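Section 4: Setting up the metal bin and the practice bars

Iltbridge Workbench Guide, revised September 3, 2019
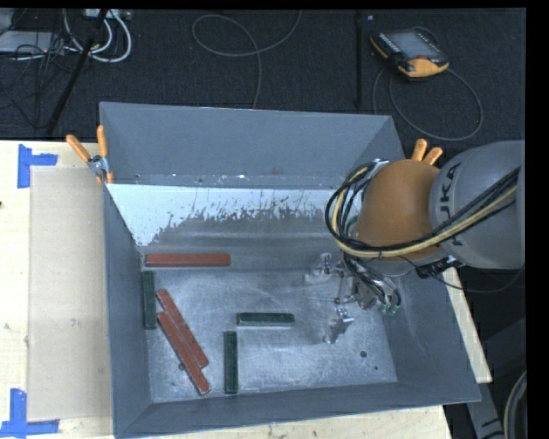 By now you should have the table standing level and the lamp out of its box. If you haven't, go back to Section 3 and do that first, because everything from here on assumes a table that doesn't rock. I wrote this section after setting up my own station at Alholm, then going through the whole thing again with Kaisu Aaltonen reading my notes out loud and stopping every time I'd skipped something (I'd skipped a lot!).

You'll be working with two things: the big grey bin and the set of bars, red ones and dark green ones. A full set is 6 bars, three of each color. If your set came through Nieminen, the bars are packed separately from the bin, so don't panic when you lift the lid and find nothing but paper.

4.1 Getting the bin onto the table

1. Clear the table completely. Screws, pencils, coffee, all of it. A forgotten screw under the bin makes it tip just enough to drive you crazy later.

2. Wipe the tabletop with a dry cloth. Mine is pale wood and shows every mark, so I do this each time.

3. Get a second person. The bin is an awkward shape more than anything else — the sides slope, and your hands want to slide up toward the rim.

4. Lift from underneath, one person at each end, and set the near edge down first. Then lower the tall wall away from you.

5. Turn the bin so the tall wall is on the far side and the rim nearest you is easy to reach over. I had mine backwards for a whole week and couldn't figure out why my shoulder hurt.

CAUTION: Wear gloves for the lift. Run a gloved finger around the rim before you reach in bare-handed, and if you feel a burr, take it off with a fine file.

Note: Don't drag the bin across the wood. Pick it up and put it down again, even if you only want to move it an inch.

4.2 Checking the bottom

The bottom of the bin has round holes in it, a larger one and some smaller ones. They're supposed to be there, so please don't plug them with tape like I did! The tape curls up at the edges and the bars catch on it.

1. Look through each hole and make sure you see tabletop and no packing foam.

2. Brush the bottom from the tall wall toward you. A soft paintbrush works great.

3. Leave the scratches alone. Bare metal scuffs the first time you put anything in it, and you'll get a cloudy look with fine lines all over. I spent an evening polishing mine and it looked exactly the same a few days later.

4. Check the slope below the far wall. If the surface there is scraped and patchy, with bright bits showing, feel it for anything loose or flaking. Smooth is fine, whatever it looks like. If flakes come off on your glove, brush them out before going on.

CAUTION: No water in the bin. It'll run straight through the holes and onto your table.

4.3 Looking over the bars

1. Lay all the bars out on a towel and sort them by color.

2. Check the long edges first. A little pale wear along the edges of the red ones is normal and you can keep using them. Chips are another story — anything deep enough to catch a fingernail means that bar should be swapped.

3. Wipe each bar down. I use a barely damp cloth and then a dry one.

4. Set two bars side by side with their long edges touching. If daylight shows between them, try turning one around. If it still shows, mark that bar on the end with a pencil so you can keep an eye on it.

Replacement bars are order number 2353 in the Floltero catalog. Say which color you want, or they'll pick for you. I ended up with an extra green one that way and now it props my window open.

4.4 Putting the bars in

You want a good messy spread here, and it's harder than it sounds. My hands kept making neat rows! Kaisu's advice was to stop looking, and that helped some, but these steps helped more.

1. Start with one red bar flat along the far side, over toward the left, close to the slope.

2. Put a green bar against the left wall, running from far to near.

3. Lay the other two red bars on a diagonal, long edges touching, with one slid a little nearer to you so the ends don't match up.

4. Put the second green bar crosswise near the middle of the bottom.

5. Place the last green bar pointing toward you, almost square to the one you just put down.

6. Stand back and look. Every bar should be lying on the bottom, with none propped up on a neighbor.

Note: Lower the bars in by hand. Dropping them is noisy and it's rough on the edges, and I'm pretty sure it's how mine got so worn.

Once you've done this layout a couple of times, make up your own. Swap the colors around, push everything into one corner, whatever you like. I sketch each one in a cheap notebook before I clear it out. I'm on page 47 and there are still layouts I haven't tried.

4.5 Clearing up

1. Take out any bar that's touching a wall first. Those are the ones that pinch your fingers if you leave them for last.

2. For two bars lying side by side, slide one away before you lift it. Trying to pry them apart from above is slow and you'll scrape the bottom.

3. Count them back onto the towel, three red and three green.

4. Brush the bottom again and check the holes for grit.

5. Store the bars flat in a box with a lid, with a sheet of paper between layers.

The bin itself can stay on the table. If you have to store it for the winter, put it somewhere dry. I left mine in an unheated shed one December and spent a good hour wiping it down afterward.

4.6 If something isn't right

The bin rocks. Check under it for scraps, then check the table legs. See Section 3.

A bar won't lie flat. Look underneath it for grit, then try it on another part of the bottom. If it rocks everywhere, replace it.

The bars look dull. Wipe them with a dry cloth and leave it at that. Furniture polish makes them slippery, and it took me forever to get it off.

Section 5 covers the lamp and where to put it.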